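Mirden Community Kitchen
Progress report to the Drorside Fund, 15 March 2018

1. Meals and guests
In this period we served 264 hot meals, mostly to older people from Gonlow and the streets near the canal. We cook 4 times per month. The number of guests is growing slowly, and the soup evenings remain the most visited. Many guests ask also for food to take home – we do not yet have enough boxes with lids for this.

2. Spending
From the equipment part of the grant we have used 140 dollars. The vegetables came from the Đỗ grocery at a reduced price, so the food budget is lower than we planned. We ask your permission to move the difference to the gas bill, which was high in the winter.

3. Kitchen equipment
The small things for washing and drying are now complete, including a white wire dish rack. The second stove is still waiting for its safety check. 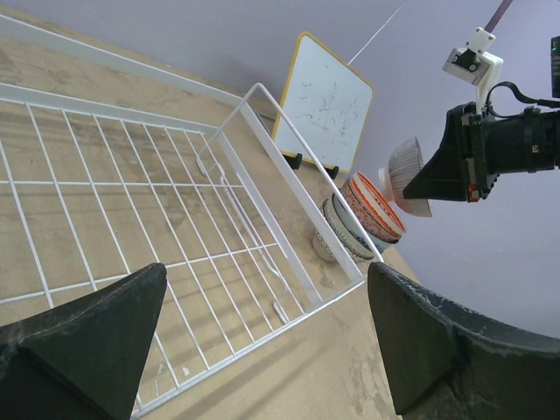
4. Next steps
The cooking course will start in May with 6 places. We will send you the list of topics and the receipts for the stove together with the next report.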